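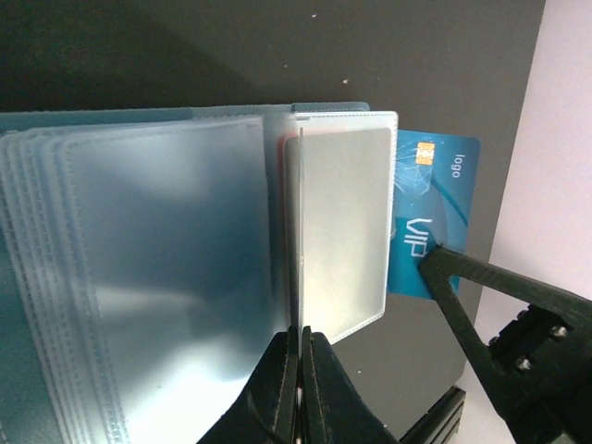
Marguerite Oyler
Owner and buyer, Zarniveo Vintage

2025-11-19

The winter coats are in, and so are the wool skirts, and I have not sat down since the weekend. If you came by the shop and found me behind a rolling rack with pins in my sleeve, I'm sorry if I was short with you. I do love this time of year, but it arrives all at once, and every single coat needs its pockets emptied, its buttons tugged and its lining looked over before it can go out on the floor.

Most of what we have came from one buying trip to Sarkberg in October, where a dress shop was closing after a very long run and selling what was left in the upstairs stockroom. I went for the hats (there were hardly any hats, as it happened) and came home with 220 pieces of clothing, a good half of them coats and jackets, many with the store tags still on a string. The van smelled of cedar all the way back to Oltstead. It still does, a little, and I'm in no hurry to air it out.

So let me tell you what there is, and then I want to say something about sizes, as that is what I get the most mail about.

The coats are mostly wool or a wool blend, in camel, charcoal, bottle green and a really lovely brick red that photographs as orange no matter what I do. Shapes run from a straight, narrow cut with a small collar to the big swingy ones that fall from the shoulder and have enough room for a sweater and probably a second sweater. Prices start at $57 for the plainer ones and go up from there depending on the collar and the condition of the lining. There is one black one with covered buttons and deep turned-back cuffs that I have tried on more often than a shop owner should. It is on the mannequin by the register, and if it is still there in January I am going to take that as a sign.

The skirts are pleated or A-line, nearly all of them lined, and there are plaids. I know some of you have been waiting for plaids since April, when the last batch went in a weekend and I had to write all those apologetic emails. Please come early if you want one, and please do not be shy about asking me to look in the back, because there is a whole rail there I haven't gotten tags on yet.

Now, about sizes. The number on an old label will not help you very much. A dress or a coat marked 14 from that stockroom can fit like what you would buy today as an 8, and another marked 14 from a different maker, hung right beside it, can fit like a 10. We stopped putting the label size on our own tags a good while ago for this reason, and I know it frustrates people who like to flip quickly through a rack, but I think a tape measure is kinder to everybody.

What you'll find on our tags instead is the bust, waist, hip, shoulder and length, all in inches, measured with the garment laid flat and buttoned or zipped. The bust, waist and hip are doubled for you already, so you can compare them straight against your own measurements. For a coat I would want at least 4 inches more than your bust, and more than that if you wear heavy knits under it. For a dress with no stretch, a couple of inches at the bust and one at the waist is usually comfortable for sitting and eating and driving home. Shoulders are the one place I would not compromise. A waist can be let out if there's enough seam allowance, and a hem can go up or down, but shoulders are a big job and a costly one, and the coat never hangs quite the way it did before.

The easiest way to shop from home is to find a coat you already own and like, button it up, lay it on the bed and measure it across from armpit to armpit. Double that, write it on a scrap of paper and tape the paper inside a closet door. Then do the same for the sleeve, from the shoulder seam to the cuff. I've had mine up for years, in pencil, with crossings out that I won't explain here!

A word on care too, while I have you. Please don't send a wool coat to the cleaners after every few wearings - it truly doesn't need it. Brush it down with a soft clothes brush, always in the direction of the nap, and hang it on a wide hanger with some space on either side. If it gets rained on, let it dry at room temperature, well away from the radiator, with the pockets emptied so they don't sag. Little pills under the arms can be taken off with a comb, going gently. And check the buttons now and then, especially the top one, which does more work than the rest. All of our coats go home with a spare if we could find one, tucked in a paper envelope in the inside pocket, so have a feel around before you send anything out to be cleaned.

For repairs beyond a button I still send everyone to Vahidi Alterations, two doors down from us. They do beautiful relining work and they will tell you plainly when a coat isn't worth the money, which I appreciate even when it's my coat they are talking about. They get very busy in December, so if you are hoping to have a hem done before the holidays, I'd take it in this week or next.

We are at 103 Linden Street, same as ever, with the green awning. Through the end of the year we are open late on Thursdays, and the kettle is on from five o'clock. If you would like a coat put aside, reply to this newsletter with the tag number and I'll hold it for a few days. Returns on anything bought by mail are fine as long as the tag is still attached, and store credit from last winter is still good, so do look in your drawers.

Next time I want to write about the gloves, which are in a hatbox under my desk and need sorting into pairs. There are a lot of lefts.

You are receiving this because you signed up for the Zarniveo newsletter in the shop or online. Update your preferences or unsubscribe at any time.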